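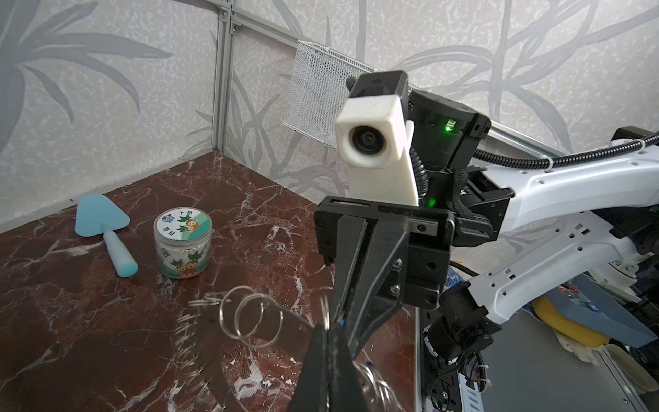

Split rings, big and small.

Timeless, says who?

July 15, 2019

We are redoing the downstairs, slowly and with a lot of sighing, and I have now heard the word "timeless" so often that I've started to wince when I see it coming. The tile is timeless. The faucet is timeless. A lamp in the Fulanis catalog is "a timeless take on today," and I have read that line many times without getting anything out of it.

My problem is simple. How would they know? The lamp came out in May. Nothing that came out in May has had the chance to be timeless, or even to be last year's.

I grew up in a house with an avocado bathroom, and my mother swears the man who sold it to her said it would never date. I believe her. I also believe he meant it. People who sell bathrooms tend to like the bathrooms they're selling, and if you look at one color all day long it must start to seem like a law of nature.

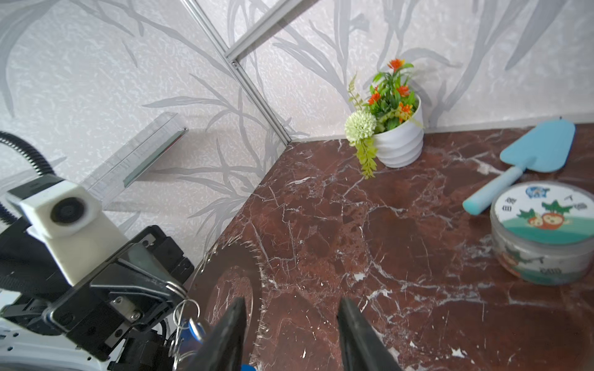
Dark marble, gray leaves on the wall.

Stone gets the worst of this talk. I went to the Lashari showroom to ask about counters, and the salesman told me marble is a forever choice. Then he told me to seal it, to keep lemons off it, and to wipe up wine right away. That's a lot of conditions on forever. I asked how many customers come back to have their counters torn out, and he said he didn't have that information. I'm sure he didn't.

I like marble, for the record. I like the dark kinds with veins going everywhere, which I am told are "having a moment," so I suppose I should hurry up before the moment is over. The white kind was timeless when my sister bought hers. Now the same store calls it "a bit expected."

Wallpaper is a better case, to my mind, since wallpaper people at least used to admit you'd get sick of it. You put it up, you lived with the birds or the stripes, and then you spent a miserable weekend with a scraper. Now there's Jalludow, whose leaf prints come with a leaflet saying that botanical patterns are "beyond fashion." They want $213 for the sample box. My grandmother had leaves on her wall. They went out of fashion, and then she painted over them, and now apparently they're back and never left. 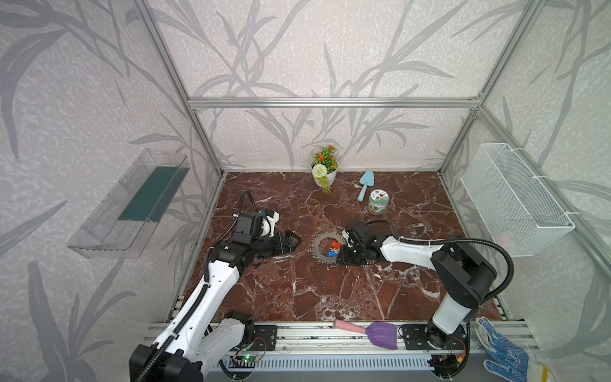
Red-brown marble, with reeds on three sides.

Arsalan Ghumman, who did our floors, has been at it for 15 years and won't use the word. I asked him what lasts and he said "whatever you can't afford to replace." He was on his knees at the time and didn't seem to be making a joke. I've gone back and forth on whether he's right. We kept our old kitchen cabinets mostly for that reason and I've grown fond of them, though maybe that's just what being broke feels like after a while.

I also tried the Stosus quiz, the one that's supposed to find your lasting style. It asked me to pick between pictures of chairs. My result was "Quiet Heritage," and under that was a link to buy a chair. I took it again and clicked the opposite of everything, and got "Modern Heritage" and the same chair.

So the counters are on hold. The old ones are beige with a burn mark by the stove, and I've stopped seeing the burn. If anyone has had a dark stone counter for longer than a few years, I'd like to hear how it shows crumbs. The salesman said it doesn't.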